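Workshop Tips for Staff Working Alongside the Sultano Arms
Plavska Assembly Services, revised November 25, 2022

The introduction of automated handling has changed the daily routine of the workshop. Lifting and sorting are now shared with the machines — preparation, inspection and cleanup remain with staff. The following practices are recommended.

- **Clear the bench first.** Remove cups, tape and loose hardware before the arm is switched on.
- **Wipe the gripper pads** every 90 minutes with a dry cloth. Solvents shorten the life of the rubber.
- **Tie back** long hair and secure loose sleeves.
- **Label small parts by job,** not by shift. Operators on the Ursu line no longer stay at one station all day.
- **Rotate duties** every 2 hours. Watching a machine is tiring in its own way.

## Containers and floor space
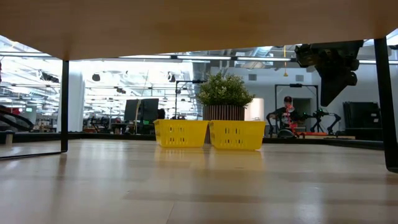 Containers should be of one type at each station, so that staff and machines can work from the same layout. Slotted plastic baskets, such as the two yellow ones set side by side, are easy to see against a pale floor and let air through. Rinse them weekly in warm water with mild soap, and dry them upside down.

Staff whose duties have changed may request retraining at the Arach office, extension 2256. Requests are answered within 7 working days.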